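The Table Stuff: A Small Gallery

Posted Thursday, July 11, 2019
Words: Eduardo Pascual

Every shared workroom has a table where things go to be dealt with later. Ours has been accepting deposits since January, when we moved in upstairs from the Wondau print shop and agreed, as adults, that we would label everything.

We labeled 7 things. One of them was the label maker, which has not been seen since.

So this week we sorted. The rules were short: if it has an owner, the owner gets it back. If it has no owner, it goes in a box. If it is a pen, test it on something that isn't the wall.

Toy car with racing stripes, paper cup, utility knife, computer mouse. All the essentials of modern office life.

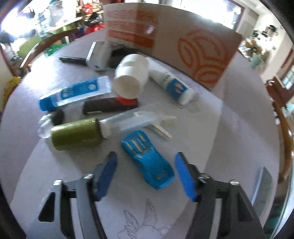

The cardboard box, doing its best over the big gray table.

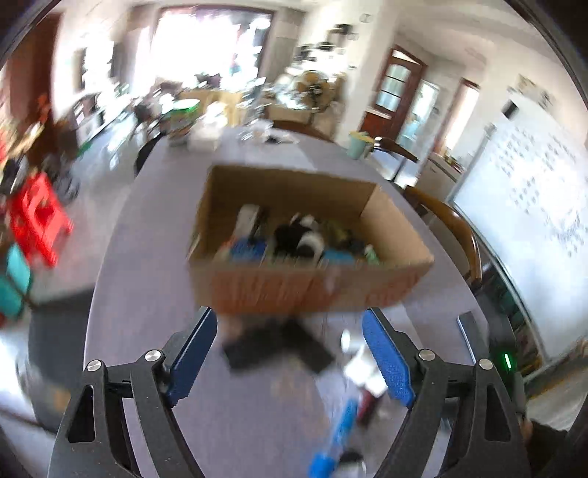 Anozie wanted a system with colored stickers. Drondano wanted a bonfire. We settled on three piles (keep, give away, argue about), and the third pile won by a wide margin until lunch, when people got hungry and suddenly stopped caring who had paid for the good tape.

A few rulings, for the record. Hand cream is personal property, even if you left it next to the sink for a month. Toys may stay if somebody is willing to say out loud that they own them. Paper cups are not storage. Anything with a blade goes in the drawer with the lid, and yes, I know drawers don't have lids, come and look at this one.

Clovau, the thrift store on the corner, takes small household goods on weekday mornings but draws the line at half-used tubes of anything. They also don't want cables. I asked twice, the second time in a friendlier voice.

Still looking for a home: 2 desk lamps, a bag of almost 200 binder clips, and a jigsaw puzzle of a lighthouse that I am fairly sure is missing some of the sea. Leave a note on my desk if you want any of it. The lamps work if you hold the switch down.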